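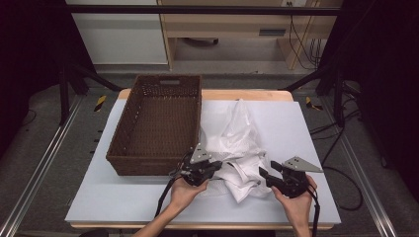 The Kit Will Not Build Itself, Whatever the Box Says

March 1, 2020
By Sowmya Kamath

The lid of the Hollitz harbor tug promises "museum quality results in a few relaxing weekends." I have been at mine since last June. The hull is planked, after a fashion. The wheelhouse is a shell with no windows in it, and the funnel is in a sandwich bag somewhere in the closet. I have had plenty of weekends and I wouldn't call many of them relaxing.

I bring this up because wooden ship kits are being sold harder than I can remember in all the time I've been building them. The pitch is always the same. Put down your phone, pick up a knife, and in no time you will have a handsome thing on the mantel and a calmer mind. The new catalogs lean on it, and so do the video channels, where a man with clean fingernails planks a hull in the time it takes to eat lunch. I like this hobby very much. I don't believe much of what is said to sell it.

Start with the skill ratings. Brallero grades its boats from one to five, and the Asta, a coastal schooner with a very pretty sheer, is marked as a 2. A beginner looking at that number would assume there is something easier, but that most people could manage this one. Then you open the box. The bulkheads are laser cut and fit the keel well enough, I'll give them that. The planks are another matter. They come as straight strips, all the same width, and the bow of the Asta is about as straight as a pumpkin. Every one of those strips has to be tapered, soaked and bent before it will lie down, and the instruction sheet covers the whole business in a single sentence: "Plank the hull in the usual way."

What usual way? If you knew it, you wouldn't have bought a 2.

I asked the Brallero stand about this at a show and was told the ratings take in "the overall experience." I asked which part of the experience was a 2. The man offered me a keychain.

Hollitz at least prints its instructions in sequence, with drawings that match the parts. My complaint with Hollitz is the wood. My tug kit came with deck planking in two quite different shades, and a strip of it split lengthwise when I picked it up. They replaced it without any fuss, and the replacement was a third shade. You can stain your way out of that, and the forums will tell you real decks were never an even color anyway. Maybe so. They were not usually striped.

Then there are the fittings. A big parts count sells kits, and it's worth looking at what gets counted. The Asta box boasts of 82 cast metal fittings, and when I sorted them the bulk were belaying pins, most with a seam down the side that has to be filed off. The blocks were too large for the scale. On a schooner that size, a sailor would have needed both arms to get around one. I bought better blocks from a small aftermarket maker, as everybody I know does, and you should work that into the price before you decide the kit is a bargain.

The tools are where I get really grumpy. Hwang sells a beginner's set in a zippered case with 10 pieces in it, and it turns up in every gift guide. Two of the pieces are good. The flat-nose pliers are fine, and the pin vise is better than the one I paid more for years ago. The plank bender is a crimper, the sort that nicks the back of the strip so it will kink around a curve. It works quickly and it leaves a row of little dents that you will see under paint unless you fill every one. A pan of warm water and an old curling iron will do the job better. The razor saw in my set cut a slot with a noticeable lean to it. I tried it on basswood and on walnut, and it leaned the same way in both.

I don't want to be unfair to the beginner sets. Somebody who has never held a pin vise has to start somewhere, and a case with a zipper keeps things off the floor. But you can buy a decent knife, a sanding block, some clothespins and a bottle of carpenter's glue for a lot less, and you'll have used all of them by the end of the first evening.

The claim I mind most is the one about calm. I have rigged shrouds at midnight with my jaw clenched. I have glued a rudder on upside down and found out after the paint was dry. There are good evenings too – sanding a hull is very pleasant work, and you do lose track of the clock – but they're mixed in with the others, and a person who has been promised peace of mind is going to think they are doing it wrong when the garboard plank pops loose for the third time. That person puts the box in a closet. I suspect there are an awful lot of boxes in closets, and I would love to see a manufacturer put out a figure on how many kits get finished. I have asked both companies. Hollitz said it doesn't track that. Brallero hasn't written back.

So what would I tell someone who wants to build a boat? Skip the schooner, for a start, whatever number is on it. Buy something small with a flat bottom, a dory or a skiff, with no rigging beyond a painter. Download the instructions before you pay and read them through. If they jump from bare frames to a finished hull in one drawing, close the page. Ask to see a photo of the actual parts, out of the packaging. Ignore the finished model on the lid, which was very likely built by a professional with better wood than yours.

As for my tug, I cut the first of the wheelhouse windows last night with the leaning saw, mostly out of stubbornness. It needs filing on the left side. The other 5 can wait until I find the funnel.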